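11/16/20

The lease on the new workshop started this month, and most of my evenings have gone into moving the benches over from the old place on Drader. It took 30 trips with Evaristo's van. The rent is 600 more than we paid before, but there is a mezzanine for storage and I no longer have to stack boxes under the bench.

What I like best is the light. The old shop had one tube and I did all my small work by the window. In the new one I can lean over a job at night and still see what I am doing. The ceiling is white metal, which helps. 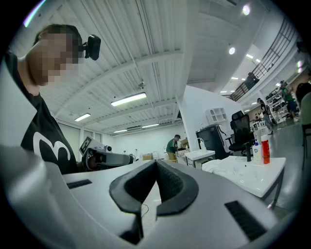 The stairs up to the mezzanine are the next job. I want hooks along the wall beside them for extension cords, and Aicha has a shelf she is willing to sell me for 90. The paint can wait until January.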